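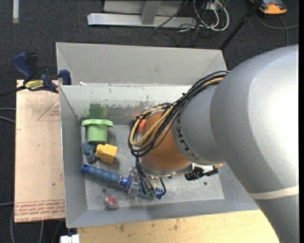

Bin cell, KUKA reaching in, objects bunched along the left wall.

31/01/2026
Hukudham bench notes, C. Tautahi

Good day in the cell! Writing this up while it's fresh because Bronwyn will want the settings before she starts on the Harkdale objects.

The question was whether the wall-aware grasp ranking does anything useful for stuff that ends up against the side of the bin. The old ranking scores each grasp on the object alone, so it happily picks a lovely grip on the blue-handled tool and then finds there's a wall where a finger needs to go. The new one (Bronwyn's idea from November, my code, so blame accordingly) takes the same candidates and marks them down for clearance to the wall and to the neighbors.

Ran 200 picks with the old ranking, then 200 with the new one. Same object set, same approach speed, everything tipped back in by hand between rounds. Bin clamped at the corner and left alone all day, which I wish I'd done last time.

First impression is really encouraging. Far fewer aborted approaches near the wall, and the arm comes in at angles I wouldn't have thought to try. Loved watching it go for the yellow block by the wide end and leave the blue-gray elbow behind it for later. The old ranking kept trying to get between the two.

Things that still bug me:
- Clear plastic piece with the red center. Depth is mostly holes there, so neither ranking has much to work with. Try filling from the color image?
- Cable loop by the wrist hides part of the bin from the fixed camera. The red-orange object keeps disappearing behind it. Could take the object view before the arm moves in and hold on to it, simple enough.
- 3 e-stops, all mine, all in the old-ranking run. Logged as failures, check with B. that she agrees.

Clearance weight is set to 3 at the moment. Picked by feel, needs a proper sweep before anyone at McKinnon sees a plot.

Raw logs are on Trolier under today's folder, old and new kept apart. Haven't split them by object yet and I'm itching to, but the script wants the labels fixed first (elbow and tool share an ID, oops).

Next: fix labels, sweep the weight, rerun with the light green piece lying on its side.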